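Srisuk Facilities Equipment
January 2024

1/ We are now planning the equipment budget for the coming year. This thread sets out what we intend to buy for washroom cleaning, what we have decided to put off, and how departments may comment.

2/ The trial at our Ullia building ended in December. Two arm-mounted units were used on basins and counters over 22 working nights. Both were hired from Brultov. No purchase has been agreed.

3/ Basin surrounds remain the slowest part of the task. Floors can be costed by area. Counters cannot, as small debris and stray hairs have to be found before they can be removed, and items left out by staff must be worked around.
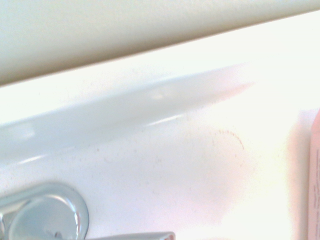

4/ For that reason we are budgeting by basin. The Ullia building has 200 basins in regular use. Bidders will be asked to give a price per basin per night, with cleaning pads, servicing and software listed separately.

5/ Wrist cameras will be a required item in the tender. Bidders must state how their camera copes with white glazed surfaces under strong light. Niltura has asked whether a fixed overhead camera would be accepted. It will not.

6/ We will hold back 20 per cent of the purchase sum until the units have passed acceptance checks on site. Spare grippers are to be quoted with the main order.

7/ Mirrors and wall tiles are outside this round. They will be looked at again when the service contract is renewed.

8/ Comments from departments should be sent to Darcy Baxter in Procurement. Please give the building and floor, and the number of basins affected.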